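Cartons, chips et canard jaune : le grand rangement en images

samedi 18 mai 2019

Bon, je vous avais promis des nouvelles du rangement, alors voilà ! Pour celles et ceux qui arrivent ici par hasard : depuis février, je vide petit à petit l'atelier du 506, une pièce carrelée toute blanche que je partage avec Sepehr Karimi (lui fait de la reliure, moi je fais surtout du désordre). On rend les clés à la fin de l'été et on s'était dit qu'on s'y prendrait tôt. Résultat : on s'y est pris tôt, et on a surtout passé des soirées entières à retrouver des choses, à les montrer à l'autre et à les reposer exactement où elles étaient.

Je n'ai pas de méthode. J'en ai essayé une, trouvée dans un livre que ma sœur m'avait prêté, où il faut tout sortir et tout étaler par terre. J'ai tout sorti, j'ai tout étalé, et ensuite il a fallu marcher sur la pointe des pieds pendant deux semaines. Maintenant je fais par petits tas. Je prends une poignée d'affaires, je les pose sur le carrelage à côté des cartons, je regarde ce qui va avec quoi, et ça part dedans ou ça repart ailleurs. C'est lent, mais j'aime bien, on dirait un jeu de société dont j'inventerais les règles au fur et à mesure.

Les cartons, parlons-en. On en a de toutes les tailles et d'aucune taille utile. Les plus solides viennent de chez Filtier, la papeterie de gros en bas de la rue, qui les laisse près de la porte de service le mardi soir. Les autres, je les récupère à l'épicerie Dhillon, et ceux-là sentent la cardamome pendant des mois (je ne m'en plains pas). Je garde les larges et bas pour ce qui doit rester accessible, parce que je sais très bien que je vais rouvrir. Les hauts, c'est pour le mou, le léger, les choses qu'on peut laisser tomber dedans sans regarder. Sepehr range dans l'autre sens et on n'en parle plus.

Côté inscriptions, j'ai renoncé aux étiquettes. J'en avais acheté un rouleau chez Tullell, des jolies, avec un liseré, et elles se décollaient toutes seules dans la nuit. Je retrouvais « pinceaux » collé à ma chaussure. Depuis, c'est gros feutre directement sur le carton, et tant pis pour l'élégance ! Davoud Fallahi, notre voisin de palier, me dit que je devrais tenir un cahier avec la liste de tout. Il a sûrement raison. Son cave à lui est un modèle du genre – pardon, SA cave, il va encore me reprendre – avec des étagères Senineck bien d'équerre et chaque boîte tournée face au couloir.

Le plus difficile à ranger, ce sont les bricoles. Un outil, un livre, une casserole, ça a une place. Mais un cube en mousse ? J'en ai de plusieurs couleurs, ils viennent d'un jeu pour tout-petits dont la boîte a disparu depuis longtemps, et je m'en sers pour caler, pour lancer, pour réfléchir. On les presse un peu, ils reprennent leur forme, c'est très agréable au téléphone. J'ai failli les donner trois fois. À chaque fois j'en ai gardé un « au cas où », puis un deuxième pour que le premier ne soit pas tout seul, et vous devinez la suite.

Même chose pour les canards de bain. Je n'ai pas de baignoire ! J'ai une douche minuscule où l'on se cogne les coudes. Et pourtant j'ai toujours eu un canard jaune quelque part dans mes affaires, à chaque déménagement, et je serais bien incapable de dire si c'est le même depuis le début.

Il y a aussi le rayon grignotage. Ranger donne faim, je ne vous apprends rien. Dans l'atelier on a donc un stock, et ce stock doit lui aussi aller dans un carton, sinon il finit sous une pile de chemises cartonnées et on le retrouve en miettes. Ma règle : les paquets de chips voyagent debout, calés contre le fond, et rien de lourd par-dessus. J'ai un faible pour les Lay's vertes, celles avec les rondelles de concombre dessus. La première fois j'ai ri, la deuxième j'ai fini le paquet. Sepehr trouve ça immangeable, et je vous laisse imaginer comme ça m'arrange.
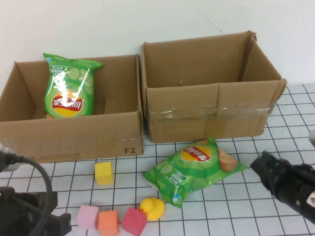
Pour le ruban adhésif, je prends du transparent, du large, et je ne ferme qu'au tout dernier moment. J'ai trop souvent scotché un carton à dix heures du soir, toute fière, pour le rouvrir aux ciseaux le lendemain au petit déjeuner. Les rabats restent donc ouverts jusqu'au bout – on voit ce qu'il y a dedans, on peut changer d'avis, et les bords s'abîment un peu mais bon, ce sont des cartons.

On m'a demandé (coucou Maman) si je comptais tout emporter. Non ! Les papiers partent au recyclage, les cadres vont à l'association du quartier, et les bricoles, eh bien, les bricoles viennent avec moi. La camionnette que Davoud nous prête accepte jusqu'à 89 cartons d'après lui, et j'ai décidé de le croire sans vérifier. Il faudra juste penser à garder une boîte pas trop loin du siège passager, avec le goûter.

Je remettrai des nouvelles quand on s'attaquera au grand placard. Celui-là, je vous préviens, personne n'en a vu le fond depuis notre arrivée, et Sepehr soutient qu'il y a une lampe dedans. Moi je penche pour un tabouret. Si l'un de vous nous a aidés à emménager et se souvient de quelque chose, les commentaires sont ouverts !

1 759 vues · 89 partages · 2 commentaires

À lire aussi
Février au 506 : on commence par les tiroirs
Que faire d'un carton qui sent la cardamome ?
Les carnets ratés de Sepehr (il a dit oui)
Visite guidée de la cave de Davoud
Rouleaux, dévidoirs et doigts collés : mes essais de ruban adhésif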